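Last updated: 22nd May

Makell opens sign-ups for its September team sealed weekend

Hi all, Selma Matić here from Makell. I've been itching to share this one for weeks! Our team sealed weekend is back in September, it's at the Cetico hall again, and sign-ups are open right now.

Teams are three players, as always. You get your packs, you build your decks together (and argue over who gets the good removal, if you're anything like my team), and then you play four rounds on Saturday before the cut on Sunday. We've set aside 1,000 seats. Last year's card pool list ran to 3,062 entries by the time Hicham Metwally finished typing it up, so this time we're doing it on scanners, and he's thrilled.

The biggest change is deck building. Lots of you told us the time was too short, and Nikola Stojanovska, our head judge, agreed, so you'll get longer to sort your pools and write your lists. You can talk to your teammates during matches too – just keep it quick, please!

Bring your own sleeves and dice. We'll have basic lands at every table.
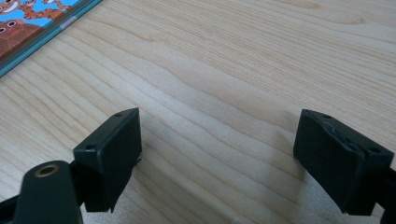

How to sign up

Send your team name and all three player names to Gemechu Berhe at the Makell front desk. Press folks who want a seat at the feature match can write to me there too.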